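The Cream Trousers

So my aunt Ildikó rang at 13 minutes past six in the morning, which is her idea of a polite hour, to tell me she was coming to stay and would I please have her trousers ready.

I should explain the trousers. She left them at my place in February, draped over the bathroom door, and instead of posting them back like a decent niece I wore them. All winter! They're the comfiest things you can imagine, cream, pull-on, wide enough for two helpings of anything. I wore them to put the bins out. I wore them to Ho-yin's birthday, where he said I looked like a retired cricketer, and I took it as a compliment.

And now Ildikó Magyar, who irons tea towels, was on the 9.30 coach from Tuncer with a fruit cake on her lap.

I rang Ho-yin.

"Wash them," he said.

"I have washed them. They're clean. They just look lived in."

"Then fold them nicely. She'll see the fold and stop there."

Ho-yin Kuo folded shirts at Skindier for two summers at uni and he still can't walk past a jumper without squaring it up. He came over in his slippers. We cleared the big bed in the spare room, the one I'd already made up for her with the blue sheet, and had a go.
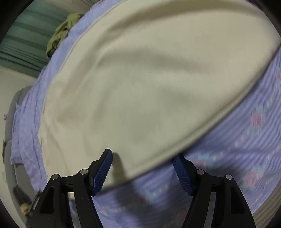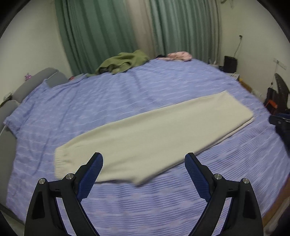
My first go looked like something you'd wrap a ham in. I'd gone across the knees, you see, and Ho-yin made a small noise in his throat and shook the whole lot out again. "Lengthwise," he said. "Leg on leg. Then you smooth it, then you leave it alone." I smoothed. It was going beautifully along the leg, a long flat stretch of cream all the way down, but up at the waist the elastic kept gathering itself into those little puckers, and every time I pressed one out there was another beside it.

"Leave the waist," he said.

"She'll look at the waist."

"It's elastic, love. It's meant to do that."

I didn't leave the waist. I got the iron out, the old Brirnetti with the dodgy cord, and then I lost my nerve and put it away again, and then we had toast. By the time we came back I'd started thinking about the neighbour's colour catcher sheets and whether cream could be made creamier in under an hour. Ho-yin took the laundry powder out of my hand and put it on top of the wardrobe where I can't reach.

She arrived with the cake, kissed us both, told Ho-yin he was thin and went straight down the hall. I heard the door. I heard her put her bag down. Then nothing for ages.

"Oh," she called out. "You've still got these old things?"

I went and stood in the doorway. She had one hand on the bed, on the sheet and not on the trousers at all.

"I thought you wanted them," I said.

"The navy ones, darling. I left the navy ones. These were for the op shop."

I could hear Ho-yin in the kitchen, already cutting the cake.

"So you don't want them?"

"Heavens, no. Look at the colour of them." She rubbed the blue sheet between her finger and thumb. "Now this is nice. Is this mine as well?"

It was, too. I'd had it since the Christmas before last.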